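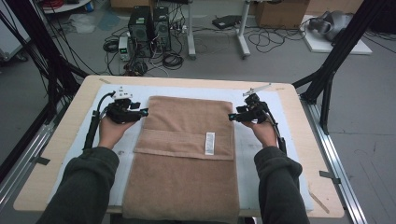 Subject: Re: [drurnstead-forum] Will the council fall over the Skoritz loan?

Good evening to all,

I read the message from this afternoon two times and I want to answer it, because I think it mixes different questions. I quote the part I mean:

> If the Homero alliance loses the vote on the loan, the mayor must
> resign the same night and we will have new elections in March. There
> is no other way. The coalition has a majority of 2 and everybody
> knows that 2 of its own members will not support the loan. The town
> cannot pay for the water works without it, so Drurnstead will be
> bankrupt before summer.

I am living in Drurnstead for long enough to remember the last time we had this kind of talk, and I would like to be more careful. My points are these:

1. The vote is on the loan only. It is not a confidence vote. The opposition announced that it wants to ask for one, but at the time I write, the request is not on the agenda which the town hall published. The mayor can lose the loan and stay in office. It would be a weak position, I agree, but the rules allow it.

2. A member who does not support the loan does not have to vote against it. In the budget debate the same two members stayed in their seats and abstained. The newspaper wrote then also that the coalition was finished.
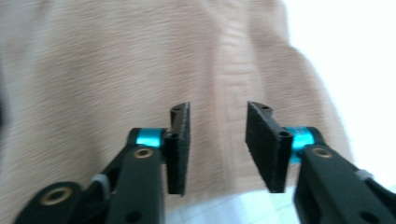 3. The petition for a referendum has 700 signatures and it needs 3,000. I signed it myself. But people should not write on this list that the referendum is "coming", when most of the signatures are still missing.

4. About the money: the Skoritz bank offered to keep its conditions open until after the winter. The other offer, from Khoury, is more expensive, but it exists. For this reason I find the word "bankrupt" too strong. What worries me more is that the repayment plan was shown to the finance members and not to the public.

I do not defend the mayor. I voted for another list, and I think the loan was prepared badly and too late. I only ask that we wait for the result before we speak of elections.

One question, if somebody here knows it: will the session be open to the public after 8 p.m.? Last time the doors were closed at that hour and I had to go home without hearing the vote.

With kind regards,
a reader from the Homero side of the river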